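Kesholm opens bottle-clearing programme for two-arm learning system

Brovell, July. Kesholm has begun gathering demonstrations for a learning system that will control two robot arms in tabletop clearing work. The first task set is the placing of empty drinks bottles into a lined bin. The target for this stage is 2000 recorded episodes, of which 362 have been accepted.

Each episode starts with the bottles lying in a pile on a dark green worktop, with the bin behind them and an arm on either side.
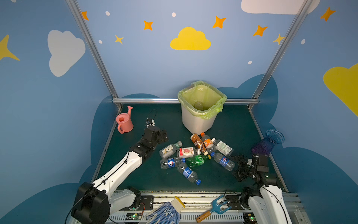 Episodes are recorded at 20 frames per second, together with joint positions and gripper commands for both arms. An operator guides the arms throughout. Attempts in which a bottle is dropped outside the bin are kept and labelled separately.

The bottles differ in shape, label and cap colour. Their order of removal is left to the operator, and either arm may be used to grasp. A watering can, a work glove and a hand rake stay within the cell and are not to be moved during the task.

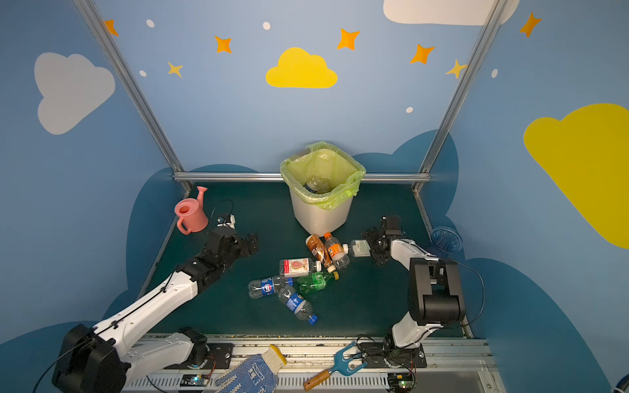 Views and checking

Video from outside the arms is paired with a close view from the gripper. The close view gives the position of the fingers relative to the nearest bottles. Every episode is checked by 5 reviewers before acceptance.

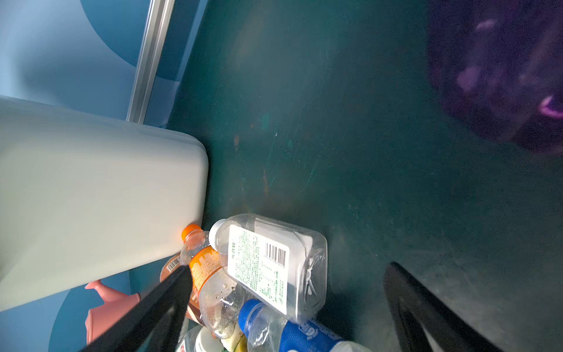
Gripper view of the bottle pile, with both fingers visible.

"The pile is different each time, and the data has to reflect that," said Eylül Yazıcı, data lead at Kesholm. "We do not ask operators for a fixed sequence."

Training will be carried out by Quintela using its Fivham software. Enquiries should be sent to the Kesholm press office in Brovell.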